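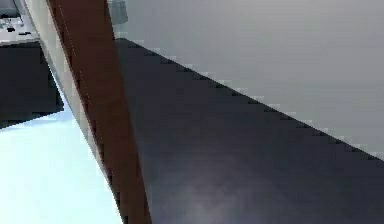

Recipe blogs should stop apologising for going quiet. I follow 12 of them, and at any given moment half are saying sorry for it. Nandine vanished in October and came back with 676 words of remorse, followed by a lentil soup. The soup took 2 lines. I hadn't noticed she was gone - I was still working through the aubergines from spring.

A food blog isn't a milk round. If Drument's kitchen diary skips a month, I have more than 64 of its recipes saved and have cooked perhaps four. Take the summer off, and please send the soup when it's ready.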